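Plane fit before segmentation

The tabletop segmenter kept losing small objects in November, so I moved the plane fit ahead of the clustering step. RANSAC now runs on a subsampled cloud of 3,000 points, and anything within 4 mm of the plane is dropped.

The clear bottle is still the harder target. Depth returns through the plastic are sparse, and the label often comes out as a floating band with no base under it.

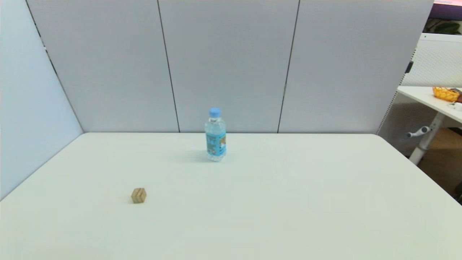 My current fix extends each cluster down to the plane along the normal. Oddur Ragnarsson suggested merging on the RGB mask first, which costs two extra frames of latency. The wooden cube needs neither, only a lower minimum cluster size. Both thresholds are now in the Bunon config file.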